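Notebooks > Kitchen > June
Last updated: June, 4:40 pm

Second pass at the kitchen, me and Honeylyn. Started with the red speckled table because everything ends up there. The rule we agreed on: rubbish goes straight in the bin, cleaning things stay together, food goes back to the shelf or the crate. Anything we argue over for more than 30 seconds stays on the table till the end.

Honeylyn wants the sponge kept with the bottles. I had it down under the sink in the Levgate list. Changed the list to match hers.

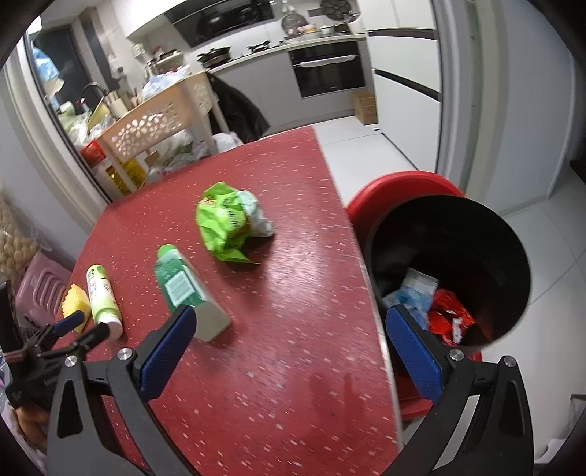
Table partway through: green bottle on its side, yellow sponge, snack wrapper still to go.

Bin has a black liner in it and is taking wrappers and packets. Keep it on the right of the table, close enough to reach. When it was by the door last time we dropped half of it on the tile.

The shelving cart behind the table needs its own session. Too many plastic bags stacked on it, and I don't know what is in most of them. Oil bottle is down at the base, leave it there, it is too heavy for the top.

Still open:
- Ask Bañez if the cardboard box by the refrigerator can be flattened.
- Dark smudge on the tabletop. Try warm water first, then the Maten cleaner, 3 drops.
- Pans on the stovetop: find a place for them or agree that they live there.
- New liners. Price was 1,825 for the box of 1,000, far more than we need. Look for a smaller pack.

Back to it after the break. M. Dizon

2 comments | 1 share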